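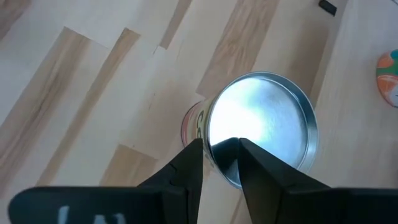

Can pick, wrist view, fingers at the near rim.

Robot operators wanted – grip fault retest, Vastthorpe
Posted 29/09/2024

Short contract, paid, starts as soon as we can fill it. Bomwood is looking for 4 people to run arms by hand control while we track down a fault in the gripper. Days only. No degree needed.

What went wrong

Earlier in September one of our grippers kept closing after the operator let go of the trigger. Open metal can on the floor, one finger inside the rim, one outside. Should have held at the set force. It didn't. Rim folded, a strip of metal came away sharp, and the operator reached in to clear it before the arm was locked out. Cut across 2 fingers. Stitches, back at work now, but it should never have got that far.

So there are really two problems. The gripper ignored a release command. And our lockout step was easy to skip when people were in a rush. We've rewritten the second one. The first one we still can't trigger on demand, and that's the job.

What you'll be doing

Running the same rim grasps over and over with the Samura controller. Cans, cups, small boxes, balls, whatever is on the list that day. Log every grasp. Note anything odd – a late release, a twitch, a click, force reading that doesn't match what you see on the wrist camera. When it faults, stop, lock out, call the lead. Do not try to fix it, do not pick up the object.

Some of it is dull. Most grasps will be fine and you still have to write them down properly. If you get careless after lunch this is not for you.

You will need
Steady hands and decent eyesight (glasses fine)
To be OK kneeling and getting up again, the work is at floor level
Clear written English, the logs get read by people who weren't in the room
Closed shoes. Cut-resistant gloves we supply, you wear them for every reset
No rings, lanyards or loose sleeves near the arm

Nice to have
Any time on a teleop rig, crane, excavator or similar
Experience with lockout/tagout
You've filled in an incident report before and didn't leave half of it blank

Hours and pay
Day shifts, 3 weeks to start, may be extended if we haven't found it. Operators work in pairs, one on the controls and one on the stop button, swap at every break. Paid hourly, same rate for both seats, rate is in the info sheet. Training is paid too. It takes around 2 days and you don't touch a live arm until you've passed the lockout check.

Safety
Grip force is capped for the whole retest. The stop button cuts power to the arm and the gripper both, previously it was only the arm. Szalai did the rewiring and will check it again before we start. Anyone can stop a run at any time and you dont have to give a reason. You'll get the full incident write-up to read before you sign anything. Ask questions about it, please.

If you were on the earlier sessions you can apply again, just say so in your message.

How to apply
Short email to Dezső Bakos at the Bomwood site in Vastthorpe, subject line GRIP RETEST. Tell us which days you can do, what you've operated before and any hand or wrist injury we shoud know about. No cover letter. Resume if you have one handy.

We're reading applications as they come in and will close this when the places are gone.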